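08/01/2018
Parts bench, sheet-metal bin and test blocks

Started with the bin. It had been moved to the side bench when the Gesum shelving came in, and it picked up a rock on the way. Put a straightedge across the rim and found one corner sitting low. Bent it back with the wide pliers and a folded rag, a little at a time. Checked it again with the level after lunch and it holds. The floor of the bin was fine apart from a slight spring near the back wall when pressed with a thumb. Left that alone.

Cleaned the floor of the bin with the citrus stuff, then plain water, then dried it. The grime comes off, the scratches don't. I tried a gray pad on a patch near the wall to see if it would even things out and all it did was make a brighter patch, so I stopped. If anyone wants a uniform surface we need a new floor sheet. Kustero can cut one to size but their lead time last October was bad, and I would not hold up the block work for it.

Blocks next. The set for this bench is cut from the Prolarel board, finished in two paints, dark green and a reddish brown. Each one is 80 mm long. I went over the whole lot with the calipers:

– the green ones are good, no swelling at the ends
– the red ones are good on length, but a few had a ridge of paint along one long edge where the masking had been pulled too early
– two spares in the drawer have a chipped corner, set aside, marked with pencil

Took the ridges down with 200 grit on a flat block, dry, light pressure. Do not use the belt sander for this. It rounds the edge before you notice and then the block won't sit square against its neighbor. Touched up the bare spots with what was left in the red can. The can is nearly done and has a skin on it. Strain it before the next use or throw it out and open the new one – lid is stiff, use the proper key.

Paint notes, same as before but writing them down again as the old sheet has gone missing from the wall. One thin coat, 8 hours, second thin coat, then overnight on the rack with the ends clear of the wire. A block that goes into the bin too soon leaves marks on the metal and takes marks back. The Smits primer works under the green. Under the red it dries patchy, so red goes straight on the sealed board.

Wiped down the bench and checked the top for screws underneath where the bin rests. Pulled one out. It had left a small dent in the wood, filled with putty, flush now.

Laid the blocks out by tipping the tray and letting them fall where they liked, with no straightening afterward. Five in the bin for this round, two green and three red. The box list says 9 to a full set, so the rest stay in the tray with the lid on.
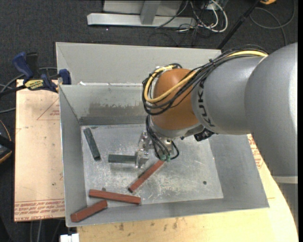 Workshop Book 8, p. 80

Layout above is the one to keep as layout A. Greens toward the upper side, one tilted near the upper left corner and the other lying close to level. Reds below, one of them in the lower left corner. Angles are all different, which was the idea. If a block gets knocked out of place during the day, don't bother putting it back to the millimeter, just tip the tray again and give the new layout its own letter.

The green reads very dark against the metal. Fine by me for now, but a lighter green would be easier to sort by eye at the end of the day. Will ask what shades the paint comes in before ordering more.

Still to do:
– label for the tray lid (old one peeled)
– felt strip under the bin, front edge only
– get a price on a floor sheet from Kustero, same gauge as the present one
– more 200 grit, we are down to the last few squares
– second coat on the two blocks on the rack, then calipers again before they go in with the others

Pencil marks on the bench top show where the bin corners go. Please leave them when wiping down.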